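Home Contents Kitchen and Table Drying and Storage Random Article

Dish drying rack
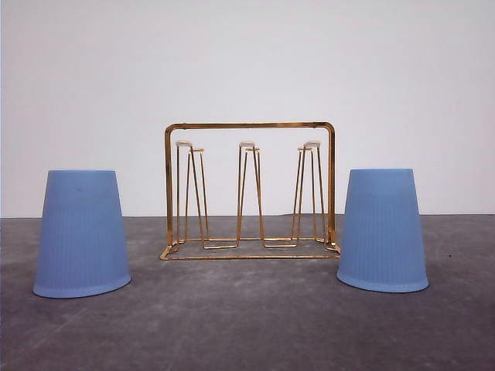 A dish drying rack is a stand or frame that holds washed dishes while the water runs off them and the air does the rest. It is one of the humblest pieces of kitchen equipment and one of the most widely owned, found in farmhouses, dormitory kitchens, church basements and apartments where the counter is scarcely wider than the rack itself. Racks are made of wood, plastic, bamboo or metal wire, and they range from great two-story affairs that take a whole family's supper dishes down to small ones meant for a few plates or a pair of cups. Wire is a great favorite because so little of it touches the dish, and it may be left plain, coated in white or given a gold or brass color, as on the small rack shown with two light blue cups. Drinking cups do not always go in the rack at all. Many households simply turn them over beside it, rim down, as these two ribbed plastic ones are, and keep the rack for things that need help standing up.

Names

The same article goes by a good many names. Dish rack, dish drainer, draining rack and plate rack are all in everyday use, and people who grew up with one of these words tend to hold on to it for life. Strictly speaking, a drainer has a tray or a sloped board under it to carry the water away to the sink, while a rack is only the frame. Stores pay little attention to the difference, and the reader shopping for one would do well to look under both.

History

Before running water came into the house, dishes were commonly wiped with a cloth straight from the basin or leaned against one another on a board. Wooden plate racks, with rows of upright dowels, were fixed to the wall over the sink in larger kitchens, and they had the pleasant advantage that a plate could be washed, dried and stored in the same spot without anyone handling it twice. Bent wire racks followed as wire became cheap, and plastic-coated ones after that.

In the town of Delluscombe the housewares firm of Skasel made wire racks for 35 years, and its pattern book lists 49 styles, among them a folding rack for campers and a tiny one for baby bottles. The brass-colored finish was offered on only 3 of them and cost a little extra. A collection of household wire goods at the Grivirbridge museum holds 2,752 pieces, a good share of them dish racks, and it is open on Sunday afternoons to anyone who cares to come and look (it closes for the month of February, when the hall is too cold for visitors).

Forms

The basket rack is the form most people picture first: a low open box of wire with slots for plates along the bottom and often a cup for forks and spoons at one end. The two-tier rack adds a shelf above for bowls or glasses. The upright rack is a slim frame on a flat base, and it takes up very little counter. The over-sink rack stretches across the basin so that drips fall where they are wanted, and the wall rack hangs out of the way altogether. The Usmani rack, named for the shop that first sold it, is a flat roll of rods that can be put away in a drawer between meals.

Use

Plates dry best standing on edge with a finger's width between them. Bowls do well leaning forward. Cups turned upside down keep out dust, though a cup set flat on a smooth counter may hold a ring of moisture under its rim, and a folded towel beneath it lets some of that escape. Cups with ribbed walls can keep beads of water in their grooves for quite a while after the smooth parts are dry, so it is worth giving them a little longer before stacking them. Sharp knives are better dried by hand and put away.

Care

A wire rack wants a wash of its own now and then, which is easy to forget with a thing that spends its days among clean dishes. Warm water, ordinary dish soap and a soft brush will reach the corners and the joints, where chalky deposits like to settle in hard-water districts. White vinegar loosens the stubborn ones, but gold-colored finishes should be rinsed soon afterward and rubbed with a soft cloth, and scouring pads should be kept away from them. On coated racks the tips of the wires wear through first, and a rusty tip can leave brown marks on the dishes.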